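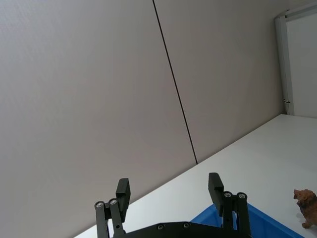 Blue bin on the white table

hinetti_39: Evening, all. I'm finally painting the sewing room in June and can't settle on a color. My heart says butter yellow, my sister says plain gray, and I have $200 for the lot - brushes included, bless me.

mabuza_l: Oh, go yellow! I did my kitchen years ago and still smile at it over coffee.

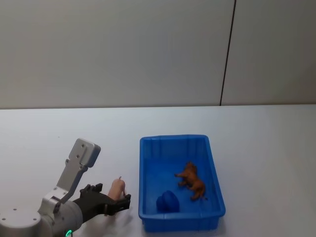 Mind you, I'd buy a sample pot first, as mine dried a good bit brighter than the card.

Fourie148: Sorry, I have to disagree. Yellow throws its color onto your fabric and you'll never match thread again. Gray every time.

mabuza_l: Johannes, you say gray to everybody, dear! 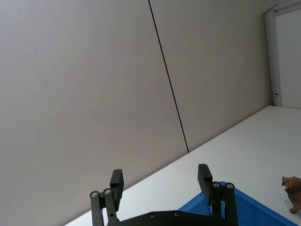
Light gray panels, matte finish

hinetti_39: Well, you've both got me thinking. Maybe gray walls and a yellow door? I'll pick up two sample pots and report back.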